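Sim clearance rules for wrist cam work, what does your shop use?
trestano_dev
2/14/20 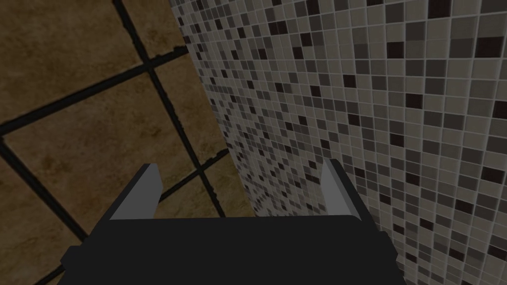
Need a written rule for how close the fingers can get to fixed surfaces (walls, floors) in sim before a run gets tossed. We have nothing on paper. Right now everyone uses their own number and the Irau runs don't match the Issa runs. Want something we can sign off before April.

My draft: 3 cm minimum, fingers open, anything under that is a fail. Same for every scene.

gripfan11
3 is way too tight if you ever plan to go to hardware. We use 7. Your sim wall doesn't flex and your calibration is perfect, the real one isn't.

ziteo_ops
Disagree w/ 7. Half our tasks are wiping and pressing on walls, at 7 you'd fail all of them. Has to be per task. Contact tasks get a force limit, no distance rule at all.

trestano_dev
ok but per task is how we got into this mess. Everybody argues their task is special.

ziteo_ops
So make them write it down. One line in the scene file: contact allowed yes/no, and the limit. No line, no run.

gripfan11
Fine with that actualy. Default 7 unless the file says different.

mosaic_hater
Nobody mentioned textures. The one in the first post has little mosaic squares on one side and big brown tile on the other, very different scale. If you swap surfaces between runs, log the seed. We had 300 runs we couldn't reproduce and it was only that.

trestano_dev
Seed logging is in already. Texture names aren't. Adding.

gripfan11
Also say where you measure from. Fingertip or the widest part of the body? We had both in the same report once.

ziteo_ops
Widest part. Body hits first when you come in at an angle.

gripfan11
Depends on the angle. I'd take whichever point is closest and be done with it.

trestano_dev
Going with closest point, default 7, exceptions in teh scene file. Will post draft 2 when its cleaned up.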